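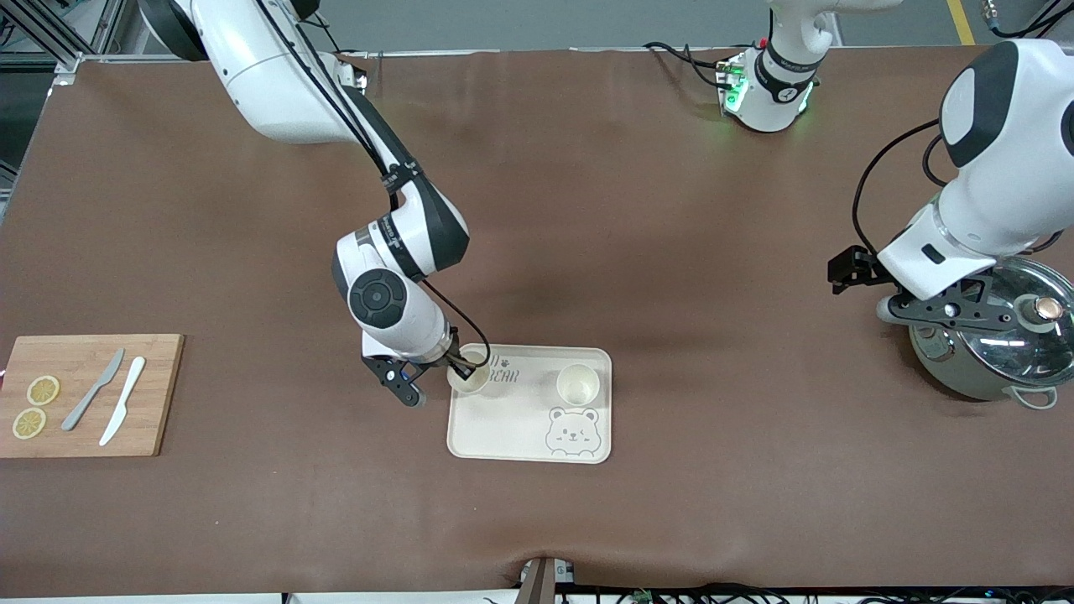 Figure 3. Tray and cup at the handling station.

3.2 Severity and likelihood scoring

Each task at the Oltholm site was split into steps, and every step was scored for likelihood and severity on a scale of 1 to 15. The product of the two scores gave the risk rating. Scores were assigned by two raters working apart, and a third (Bedoya) settled any gap larger than 2 points. Steps were kept short, so that one hazard could be tied to one action; holding a small cup at the corner of a tray, as in Figure 3, counts as a single step, and moving the tray counts as another. Ratings above 100 required a control before work continued.

Of the tasks reviewed, 14 had at least one step over this limit. Most involved manual lifting or cleaning near live equipment. Existing controls were not credited in the first round of scoring. They were added in the second round, using the Flirkitz worksheet, and both ratings are reported in Table 2.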